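Cullwood Shared Ownership Deposit Scheme: progress report to the Wendthorpe Housing Fund
Reporting period ending January
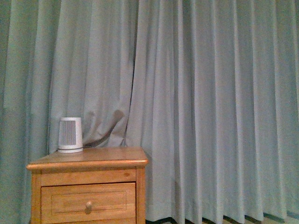 Pleated curtains in pale blue-green.

1. Purpose of this report

The report covers the third period of the deposit scheme in Cullwood. It sets out applications received, loans agreed, changes to the legal documents and matters on which the Fund's decision is needed. Spending is reported separately in the finance return.

2. Applications and loans

The scheme opened the period with its waiting list closed. It was reopened in the second week after the revised income rules had been approved. 200 enquiries were logged against the scheme reference. Most did not proceed to a full application, the usual grounds being household income above the upper limit or a property outside the parish boundary.

Loans were agreed for 17 households. All are first-time buyers under the definition in the grant agreement, that is, no applicant has held a freehold or long leasehold interest in any dwelling. Two of the agreed loans are for joint purchases where one party had inherited a part share and later given it up. Legal advice was taken on both and the files are marked accordingly.

Completions are running behind agreements. The delay is in local searches and not in the scheme's own checks. Where a mortgage offer was due to lapse, the lender was asked for an extension in writing. One lender refused and the applicant has had to reapply.

3. Terms of the loan

The second charge document has been redrafted by Chraibi, the scheme's solicitors. The changes are as follows.

Clause 4 now states that the loan is repayable on sale, on transfer to a person outside the household, or at the end of the mortgage term, whichever comes first.

Clause 7 (letting) has been shortened. Consent to let will be considered for work postings and for care of a relative. The earlier wording allowed consent "in any suitable case" and gave officers no test to apply.

Clause 11 gives a borrower 30 days to respond to a notice. The previous period was shorter and had drawn comment from two lenders.

Loans already completed stay on the old terms unless the borrower asks to change. No fee is charged for the change.

4. Properties

The terrace at Mill Row, built in 1888, remains the largest single source of homes under the price ceiling. Surveyors have raised the same points on several of the houses: no damp course to the rear additions, and shared drains with no recorded agreement. A standard drainage deed has been prepared and sent to the owners. Four have not replied.

5. Records and systems

Case records were moved to the Sirkov system during the period. Documents scanned before the move were carried over without their date fields, and these are being re-entered by hand. Until this is finished, time-to-decision figures cannot be given for the earlier cases. The weekly extract is run on Monday and can be supplied to the Fund on request.

6. Staffing

Illia Chornovol took over as scheme officer from the middle of the period. The part-time casework post is vacant and has been advertised twice. Advice appointments have been reduced to one afternoon a week in the meantime.

7. Risks

Asking prices in Cullwood have moved closer to the scheme ceiling. If the ceiling is left as it is, fewer two-bedroom homes will qualify in the next period. The risk is rated medium.

Slow searches are rated high. The council has been asked for a target time but has not given one.

8. Decisions requested

The Fund is asked to approve the revised second charge for all new loans, to agree that unspent legal costs may be carried forward, and to say whether it wishes the price ceiling to be reviewed before the next report or with it.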